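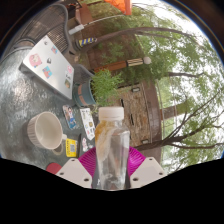
Plastic bottle

A plastic bottle is a container made of plastic, with a neck that is narrower than its body and with an opening at the top. Plastic bottles are used to store and carry liquids such as water, soft drinks, cooking oil, shampoo, medicine and ink. They are also used for dry goods, for example spices, seeds and tablets. The size goes from very small sample bottles to large bottles for water coolers. Containers which are larger than this are usually called drums, cans or jugs, but the border between these words is not strict and it differs from country to country.

History

Plastic bottles came into commercial use in the middle of the twentieth century. At first they were expensive in comparison with glass, and they were used mainly for cosmetics and cleaning products. When high-density polyethylene became available, the price went down and many producers changed from glass to plastic. Bottles of polyethylene terephthalate (PET) were introduced in the 1970s. This material is clear, light and strong enough to hold a carbonated drink, and it soon became the usual material for soft drinks and later for bottled water.

Smaller producers followed more slowly. In the town of Zeltevby the glassworks of Wunik continued to fill milk and juice in returnable glass until the local dairy closed its washing line in March. The building was then taken over by the packaging firm Calvo, which kept the name Wunik for its line of screw-cap bottles. The firm lists 59 bottle shapes in its catalog, and 11 of them are still based on the outlines of the old glass molds.

Materials

The choice of material depends on the product inside, on the price and on how long the product must be kept.

Polyethylene terephthalate (PET) is used for water, soft drinks, oil and many foods. It can be made very clear. It does not stand high temperatures well, and an ordinary PET bottle loses its shape if it is filled with boiling water.

High-density polyethylene (HDPE) is used for milk, detergents and household chemicals. Without color it looks milky. It is resistant to many acids and bases.

Low-density polyethylene (LDPE) is softer than HDPE and is chosen for squeeze bottles.

Polypropylene (PP) is used for bottles which must be filled hot, and very often for caps.

Polyvinyl chloride (PVC) was common in the past for oil and shampoo. Its use in bottles has become smaller, partly for the reason that it disturbs the recycling of PET.

Production

Most plastic bottles are made by blow molding, of which there are several kinds. In extrusion blow molding a soft tube of plastic, called a parison, is caught between the two halves of a mold and is filled with air until it takes the form of the mold. The seam where the halves met can often be felt with the finger on the finished bottle. This method is usual for HDPE and permits a handle to be formed together with the body.

In stretch blow molding the work is done in two steps. First a short, thick piece called a preform is made by injection molding. The thread of the neck is already complete at this moment. Later the preform is heated, stretched with a rod and blown to its full size. Preforms take little space, so they are frequently transported to the filling plant and blown there. The Fuvix line at Zeltevby works in this manner and is served by 2 operators in each shift.

Closures

The most common closure is the screw cap. The outer part of the neck, with its thread and its support ring, is called the finish, and its measures are standardized so that caps and bottles of different producers fit together. Many drink caps have a ring at the lower edge which breaks at the first opening. Other

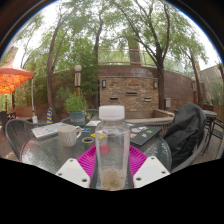 closures are the flip-top cap, the pump, the spray head and the child-resistant cap, where one must press and turn at the same time. A cap can have a separate liner, for example of foam, or it can seal directly with an inner ring of the same plastic.

Reuse

Some countries have deposit systems with thick-walled plastic bottles that are returned, washed and filled again. Single-use bottles are thinner and are not intended for this. In households they are nevertheless used for many other purposes, such as watering plants, starting seeds or keeping screws and small parts. A bottle that has held a chemical product should not be used for food or drink, even after washing.

Recycling

Bottles are sorted by material, either by hand or with optical machines, and are then ground, washed and melted. Labels and glue must be removed, and the caps are separated from PET by floating, as PP and HDPE are lighter than water and PET is heavier. Clear PET has the best price, and strongly colored bottles are harder to sell. The recycled material goes into new bottles, textile fibers, straps and trays. The collection point at Zeltevby received 724 sacks of bottles in its first year, nearly all of them PET.

See also

Blow molding
Bottle cap
Container deposit
Glass bottle
Preform

Page last edited 2024-02-13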